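Demonstration gathering

Demonstration gathering, also called teleoperated collection, is the practice of having a person steer a robot through a task many times over so that a learning system can later attempt it unaided. The recorded runs are known as episodes or, among those who have sat through enough of them, as Wednesdays.

An episode normally stores the joint positions of each arm, the opening of each gripper and the views from one or more cameras. Operators are asked to vary the starting layout between runs, a request most of them honor for the first dozen.

Two-armed stations came into favor for jobs in which one gripper has to steady what the other is moving. Flat, thin objects such as cards are a common choice for these jobs, being cheap, easy to replace and surprisingly good at humbling expensive machinery.
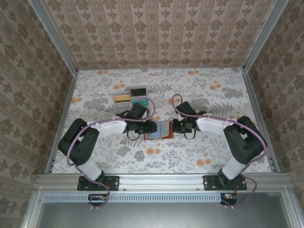
Surroundings matter as well. A system trained against a single plain backdrop tends to become fond of it, so many groups change the fabric and wallpaper between batches. The Clullport handling set, assembled under Judit Szabó, contains 500 episodes, of which 376 were kept after review. The rest were dropped for fumbles, stalled recordings and, in 3 cases, an operator's sleeve.

Opinion is divided on what to do with failed runs. Norbert Pálfi has argued for deleting them. Uchenna Ekpo prefers to keep any in which the operator recovers from a mistake – a system that has only watched perfect work has no idea what to do after dropping something. The two have shared an office since the Clullport project began.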